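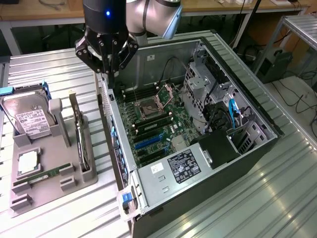
Most budget requests for a robot cell have one big line and several small ones. The big line is the arm. It gets the meetings, the site visits and the three competing quotes. The small lines are the gripper, the fixtures, the parts trays and something called integration, and they are usually filled in the night before the request is due.

I think this is backwards, and I have signed enough of these requests to have helped cause the problem.

Take computer assembly and teardown, the work I know best. An arm that can reach over an open tower and put its wrist where you want it is a solved purchase. Several makers will sell you one, and the differences between them matter less than their sales people say. What decides whether the cell earns its keep is everything within a foot of the fingertips. A memory module has to be picked up by its edges and pushed straight down. A processor has to be lifted out of a recess and set in a socket without touching the pins. A hard drive is heavy by comparison and wants a different grip altogether. Each of those parts needs a holder that presents it the same way every time, and each holder has to be designed, made, tried and made again.

When we planned our first cell at Pimamia, we allowed 18 days for fixtures and trays. It took 60. The arm arrived on schedule and stood bolted to its bench while we reprinted holders. Gilmar Pimentel, who ran the project, had asked for twice the fixture money and been turned down. I was one of the people who turned him down. The reasoning was that plastic is cheap. Plastic is cheap, but the hours spent finding out that a drive leans slightly in its slot are not.

The second mistake in most plans is to buy for the whole job. A request will say the cell is to handle every case that comes through the door, and so the quote includes the most capable hand on the market. Before agreeing to that, someone should go and look at what comes through the door. We did this late. Of 495 towers logged over one stretch, 241 were the same two models from a single office contract. A plain two-finger gripper and one set of trays would have covered those. The rest could have stayed with the people on the benches, who were good at them.

I am not against hands with many joints. They can do things a simple gripper can't, and for mixed work they may be the right choice. But they need more tuning, more spares and more of somebody's attention, and those costs arrive in the second year, when the capital budget is closed and the money has to come out of repairs.

Mogens Grímsdóttir, who handles our purchasing, now sends back any request where fixtures and tooling together come to less than the arm. People complain that the rule is crude. It is, and there will be cells where it gives the wrong answer. I would still keep it. A crude rule at least makes the engineer write down what the small lines are for, and it gives the people approving the money something to argue about besides the price of the arm.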